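Home | Grippers | Arms | Cameras | Controllers | Glossary

Hand-held gripper (comparison and testing)

A hand-held gripper is a robot's fingers without the robot. You hold the thing yourself, squeeze a trigger or a handle, and a camera fixed to it records what the fingers are doing. People use them to collect examples of everyday jobs, and also (my own interest) to find out whether a pair of fingers is any good before bolting it to an arm that costs a lot more. I've kept this entry for the Gridwood pages since we started and I do tend to wander off into opinions, so bear with me!

Types

Most of the ones I've handled are parallel or near-parallel, with two jaws that mirror each other. The jaws are carried on short linkages with pins at the joints, or else they slide on a rail. Linkages feel nicer in the hand and shrug off dust, but the tips swing through a slight arc as they close, so a thin item flat on a surface can slip away from you. Rails keep the tips level and jam on crumbs. I've gone back and forth on this for years and at the moment I'm a linkage person.

Fingertips

Pads matter more than the mechanism, in my view. Smooth rubber is fine on boxes and hopeless on anything crumpled. Ribbed pads catch folds and edges, and they wear out sooner. The Puvley pads I bought were good for 800 squeezes before the ribs started to round off — the Mamani ones managed 200, though they were softer and lovely on tissue while they lasted.

Cameras

A wide lens is the usual choice. It bends door frames and floor lines into curves, which looks odd at first, but you get both fingertips and a good deal of the room together.

Testing

At Arnbridge we settled on a bin test, and I'd recommend it to anyone. Clean blocks on a clean bench tell you very little.
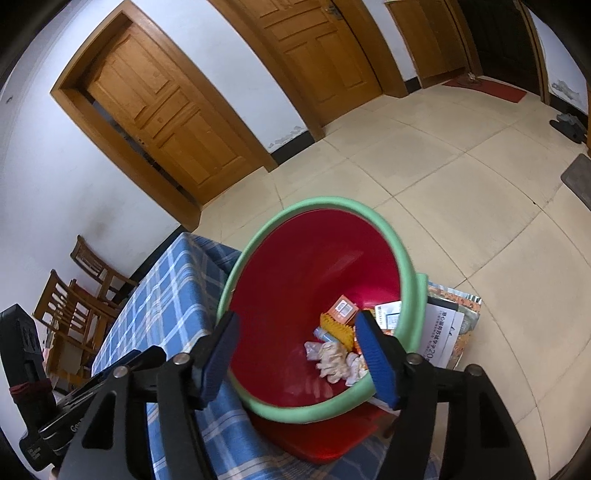

Rubbish is mixed by nature, so paper, card and wrappers all end up in one heap, and the fingers have to go down past a rim to reach any of it. A glossy bin is harder on the camera too, because the walls throw back reflections. We do 100 reaches per set of pads and swap the operator every 4 sets, as a tired hand closes early and makes a decent gripper look bad.

I write down a dropped item and a missed item separately. A drop usually points to the pads, a miss to the camera angle or to me.

See also: Fingertip wear; Trigger springs; Wide lenses

Contact the editor | © Gridwood, May 2020 | Back to top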